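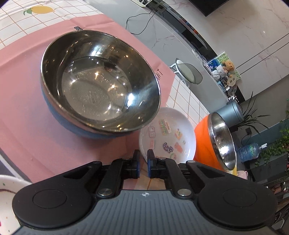
Gruvanis Reser hand-held gripper: tried at the Brandes open day

I had been told to expect a demonstration of household robotics, so I wore decent shoes and prepared to be served something. The August open day at Brandes was a table laid with bowls, and a tool you hold in your own hands and use to move them. The robot comes later. First it has to be shown how, by people like me, which does not bode well for its dish work.

The Reser is a two-fingered gripper. You hold it, you open and close it, and it records what you do so that a machine can be trained on it. Torben Weidemann, who ran the session for Gruvanis, gave us 60 seconds of instruction and then stepped well back from the tableware.

In the hand

The fingers are black and upright with dark blue pads on the facing sides, and they close evenly through a set of links that pivot on big silver pins. The action is smooth. I had expected something toy-like and got something closer to a good pair of garden shears. It is wide, though. The two rounded black housings take up a lot of room, and when you lean in to pick up a small dish you need to remember that your shoulders are now out there too. I forgot a couple of times and nudged a plate.

Thin rims are where it does well. It took hold of the steel-lined bowls by the edge on my first go and kept hold. Flat plates are another matter. You have to come at them from the side, slightly crouched, like someone trying to get a parking ticket out from under a wiper.

Torben's advice was to slow down. He said a good operator does 200 pick-ups in a sitting. I did far fewer and wanted a chair.

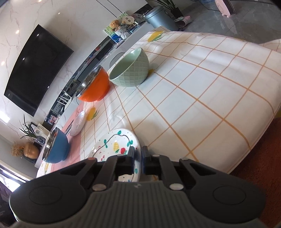 The table

Whoever picked the dishes knew what they were doing. Shiny steel interiors throw light back at a camera from every direction, and a tablecloth with a grid and yellow fruit all over it gives the software plenty to be wrong about. The green bowl with the quilted outside was my favorite to pick up, and the plate with the pineapple on it my least. I have nothing against the pineapple.

The software

Recordings go into a program called Brillness. Benedikt Reuter walked us through it at a speed that suggested he had lunch plans. It sorts your attempts into usable and unusable, and most of mine were in the second pile. You can replay each one, which I would not recommend doing in company. The menus are plain, the search is slow, and I never found the undo.

Price and verdict

The Reser is listed at 804 dollars, with Brillness charged separately. For a lab or a serious hobbyist I think that is fair, given how well the fingers are made. I would like a narrower body and a wrist strap. Four stars for the gripper, 2 for the software. Coffee was available by the door until three.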